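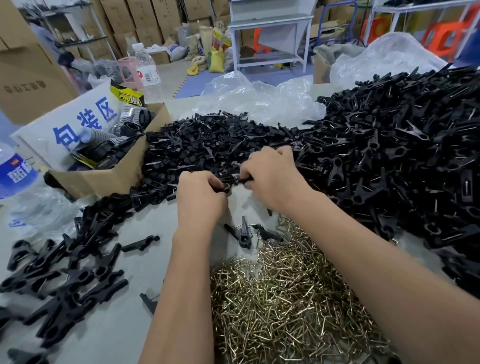 装夹子的那张长桌

这几天我一直泡在 Flollstead 的小车间里，跟着 Maricruz Jaramillo 学装黑色塑料夹子。以前晾袜子随手一捏就用，从来没想过弹簧是怎么进去的，现在晚上闭上眼睛全是夹子！照片不多，挑着放，话倒是攒了一肚子。

先说弹簧。金黄色的细铁丝弯成一个小框，单个拿着挺秀气，堆到一起就互相钩住，扯一个能带出来一串。我一开始老老实实地一根一根解，Maricruz 看不下去了，教我抓一小撮在桌面上轻轻抖，散开的先用，剩下的推回堆里。弹簧堆就放在手底下，胳膊不用来回伸，干久了才知道这点距离有多要紧（第一天我放远了，肩膀酸到第二天）。

再说上弹簧这一下。我的毛病是太使劲，弹簧一滑就蹦出去，蹦到 Rutilio Tovar 的茶杯里过一回，他捞出来擦擦又还给我了，哈哈。后来摸出点门道：两只手都要靠近夹子，左手捏稳，右手拇指慢慢往里送，感觉卡住了再松。送歪了别硬掰，退出来重来比较快。

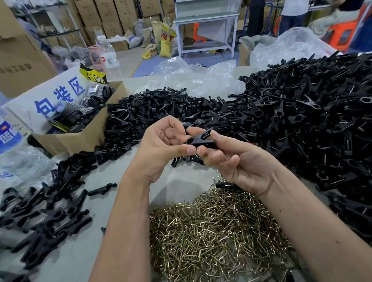

坐久了手指会发木，我就换个捏法，或者站起来走两步，喝口水。Brisa Tlapale 干活时爱听广播剧，声音开得不大，我坐她旁边跟着听了半部，到现在也没搞清楚谁是凶手。

我给自己记过一次数，一个下午装了404个，高兴得不行，跑去跟 Maricruz 报喜。她那天是666个，还中途出去接了个电话。行吧，差距摆在那儿，慢慢追。

装好的和没装的千万别混在一块儿，这是我吃过亏的地方。有一回收工前才发现两堆挨得太近，边上早就掺到一起了，只好挨个翻着挑，挑得眼睛发花。现在我会在中间留一条空，哪怕窄一点也好。桌上铺的那层灰白色的垫面倒是帮了大忙，黑夹子落在上面特别显眼，漏一个也看得见。

还有人问我手疼不疼。头两天疼，拇指肚上磨得发红，后来就习惯了，晚上抹点护手霜就行。下回想拍拍装袋，那又是另一套手法，我还没学会，等学会了再来更新。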